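Altska Opens Second Small Appliance Collection Point in Treloar

TRELOAR, 1/1/18 - Altska, the household reuse and recycling service, has opened a second collection point for small kitchen appliances. The site is on Erkent Road and takes items from any household in Treloar at no charge.

The first site, at the old bus depot, took in 698 appliances over the past year. Of those, 199 were repaired and sold at low cost through the Unier store. The rest were taken apart for metal, glass and plastic.

"People were driving across town with one broken kettle on the back seat," said Zainab Etim, operations manager at Altska. "A lot of them gave up and put it in the trash. The new site is on two bus routes and has its own parking."

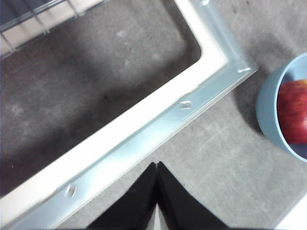

What residents can bring

Toasters, toaster ovens, coffee makers, kettles, blenders, mixers, slow cookers and microwave ovens are accepted. Items do not have to work. Please empty crumb trays and remove any food before dropping off. Cords should be left attached.

Refrigerators, freezers and gas appliances are not accepted at either site. Residents should call the city for a pickup. 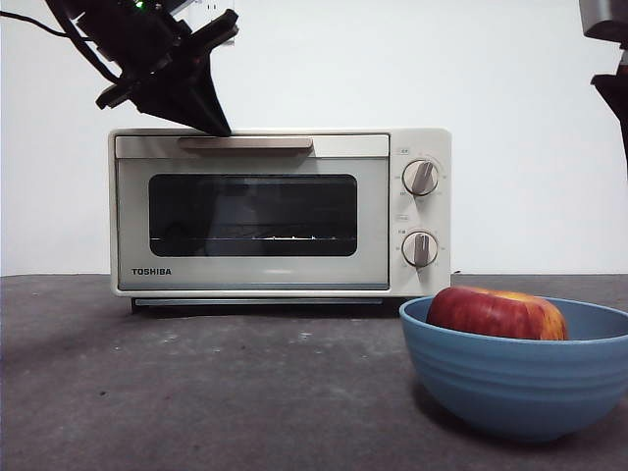 Repair and resale

Repairs will be led by Oskari Sjöberg, who joined Altska from a commercial kitchen supplier. Each repaired item is tested for electrical safety and sold with a 90-day guarantee. Altska expects to handle 2,000 items a year across the two sites once both are fully staffed.

Loose parts such as oven racks, trays and knobs will be sorted by type and sold separately at Unier. 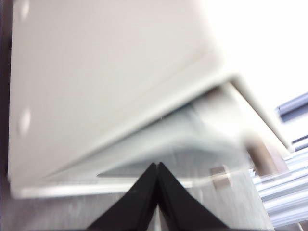 Hours and contact

The Erkent Road site is open from 9 a.m. to 4 p.m. Evening hours will be added in April. Groups and landlords with more than ten items should book ahead.

Media contact: Jean Dalgleish, Altska press office, extension 507.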